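How to write a film review for a local website

Most people who start reviewing films write either far too much plot or far too much about themselves. Both are easy to fix. The steps below are the ones I give to new writers on the Fluroscombe film pages, where reviews run short and go up by Friday lunchtime.

You need a notebook, a pen that works in the dark and a free evening after the screening. You don't need a degree in film or a list of favourite directors.

Before the film

Read as little as you can. The title, the running time and the certificate are enough. If you have already seen the trailer, that can't be helped, but don't watch it again on the day. Trailers put the best joke and the biggest shot in your head, and you end up waiting for them.

Check who made it and how the names are spelled, and write them at the front of the notebook. You will not want to do this at eleven at night.

Sit where you normally sit. I go for the middle of the row, two thirds back, but a reader with a bad knee will be on the aisle and will see the same film.

During the film

Take few notes. Write down a line of dialogue if it strikes you, and the odd word to bring a moment back later: "stairs", "radio too loud", "dog again". If you look down for more than a second or two you will miss something, and it tends to be a cut or a look between two people that the whole next section depends on.

Leave a few lines between notes. Handwriting in the dark wanders, and I have a whole page from a screening at Cleltwood where I wrote one sentence over another and could read neither.

Notice when you check the time. Mark it with a cross. If there are three crosses close together, the film sagged there and you can say so with some confidence.

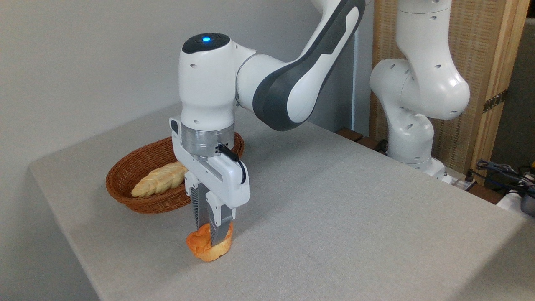 Roos Boersma wrote in to disagree with this part. She takes no notes at all, she said, and trusts that anything she has forgotten by the next morning wasn't worth putting in the review. She also pointed out that a pen scratching away is annoying for whoever is in the next seat.

I accept the point about the scratching. A soft pencil is quieter. As for forgetting, it depends on the film. A thriller with one clear line through it stays in the memory well enough. A long family drama with 20 speaking parts does not, and I have mixed up brothers more than once.

Straight after

Write down your first feeling before you talk to anyone. One sentence will do, such as "I was moved by the ending and cross about the middle." Your friends will have opinions in the foyer and by the time you reach the bus stop theirs will have got into yours.

Then wait. Overnight is best. If the deadline won't allow that, make a meal and come back to it.

Writing the first paragraph

The opening should tell the reader what sort of film it is and give some hint of what you thought. It should not contain the history of the genre. Here is one I would send back:

"Cinema has always been fascinated by the sea, and many films over the years have used it as a setting."

And one I would keep, for an imaginary lighthouse drama:

"A keeper and his daughter spend a winter not speaking to each other, and for the first hour that is more gripping than it sounds."

The second has people in it, a situation and an opinion.

The plot

Keep it to one paragraph. Give the set-up and stop where the first big turn comes, which in most films is before the half-hour. Anything after that belongs to the audience. If you must discuss a later scene, talk about how it is done and leave out what happens in it.

Use character names sparingly. Two or three is plenty. Put the actor in brackets the first time and don't repeat it.

The middle

Pick two things to write about properly. They might be a performance and the music, or the editing and the script. New writers feel they must cover the lot, and end up with a row of sentences saying that the costumes were good, the lighting was good and the sound was also good.

For each of your two, give one moment from the film as evidence. "The acting is wooden" tells me very little. "He delivers the news of his brother's death as if reading out a parking notice" tells me what you heard, and I can decide whether I would mind.
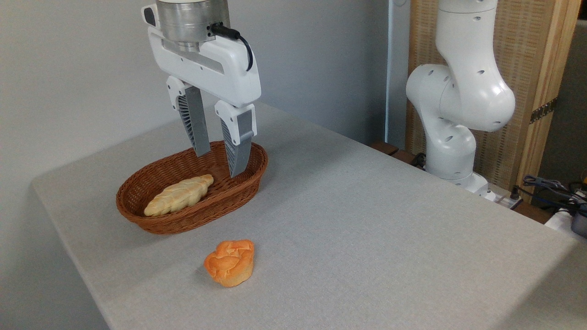

Be careful with comparisons. Saying a film is like another film only helps if the reader has seen the other one. One comparison per review is my limit, and I try to make it a well-known title.

Watch for borrowed words as well. "Gritty", "stunning", "rollercoaster" and "tour de force" have been on so many posters that they slide straight past. Benedek Vincze, who edited these pages before me, used to circle them in red and write "how?" in the margin. It was irritating and it worked.

The verdict

Say whether it is worth the ticket, and for whom. A slow film can be a good night out for one person and a waste of a sitter's fee for another. You are allowed to say that you didn't enjoy something but can see who would.

If the site asks for stars, decide on them last. Starting from a number makes you write to defend it. I have also found that nearly all first-timers give four out of five, so if you are about to, read your own review again and see whether it agrees.

Cutting

Our limit is short, and a first draft is usually over it. Go through in this order:

Take out the first sentence and see if the review still starts. It often starts better.

Take out "I think", "in my opinion" and "personally". Your name is at the top.

Look for any sentence that could be about a different film. Cut it or put something particular in.

Check the running time. We once gave a film as 183 minutes when it was 138, and got letters from people who had booked taxis.

Read it aloud. If you run out of breath, add a full stop.

Sending it in

Put the title, director, certificate and running time at the top, then the review, then your name as you want it printed. Paste it into the body of the email — attachments go astray. Don't put in stills from the film unless we have asked, as we have to clear those with the distributor first.

You will hear back within a day or so. In August it can take longer. Expect some changes to your first few. If a change alters what you meant, tell us before it goes up and we will sort it out.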